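Kurker: where my game project ended up

So my project for this semester was Kurker, a first-person dungeon crawler I built on my own over 14 weeks. I'd pitched something much bigger back in February, with a whole overworld and a town called Stulden that you could walk around in, and my marker very kindly wrote "scope?" in the margin. Fair call! What I'm handing in is one dungeon, 15 rooms, three enemy types and a shopkeeper who mostly works.

The dungeon is called Trandia and it's stitched together from room pieces I made by hand. My first go at it was fully random corridors, and it was rubbish. You'd walk for ages, hit a dead end, turn around and walk back. I threw that out in week four (a bit painful, I'd been pretty proud of it) and switched to rooms with fixed doorways that snap onto each other. Every room sits on a grid 16 tiles wide, so the doors line up without me having to fudge anything.

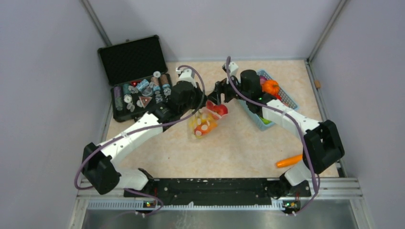

Lighting the rooms took me longer than building them. I started with everything in the same dark grey stone and one torch per wall, and play testers kept losing track of which way they'd come in. I tried brighter torches, then coloured torches, then a compass that looked awful. What fixed it was giving the floor and walls properly different colours, so you can tell straight away what's floor and what's wall. I did a warm floor and cool walls for the upper rooms and flipped it for the lower ones. People stopped walking into corners, mostly.

Combat is the bit I'd redo. I wanted the sword to feel heavy, so there's a wind-up before each swing, but the skeletons don't have one, and they just clobber you. I ended up dropping their health to 50 and slowing their walk, and it's playable now, though the archers are still a pain in the lower rooms.

The shopkeeper, Cheng, sells potions and one very overpriced helmet. There's a bug where if you close the shop menu while he's talking he keeps your gold and you don't get the item. I know what causes it (the dialogue and the menu both think they own the mouse) but I ran out of time, so it's listed in the known issues at the back.

Saving works between rooms but not inside them. If I keep going over the break I'll do that first, then the shop bug, then maybe Stulden.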